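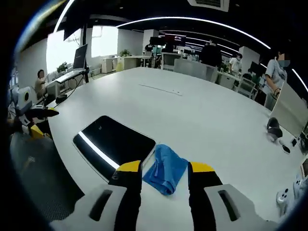
I spent most of July on the timestamp code in Flumex, which is the part of our stack that lines up gripper width with camera images. The old version paired each image with the nearest width reading. That worked until the logger got busy, and then the fingers in the data closed 3 images before they did on video.

The new version keeps a buffer of 200 readings and interpolates between the two on either side of the image time. If there's a gap longer than 12 milliseconds it marks the sample bad and moves on. I had it filling gaps at first. Bad idea, the policy learned to hesitate.

Cloth is what showed the problem. With a hard block you can close early and still get it. With a crumpled towel the fingers need to be at the right fold when they shut, and a small offset teaches the wrong spot.

I reran the converter on all 555 towel episodes from the Pestville set. The loader in Wumunau still expects the old field names, so there's a shim in there for now. I'll take it out once Politis is moved over. The config flag is off by default. Turn it on before converting, and delete the cache folder or you'll get the old pairs back.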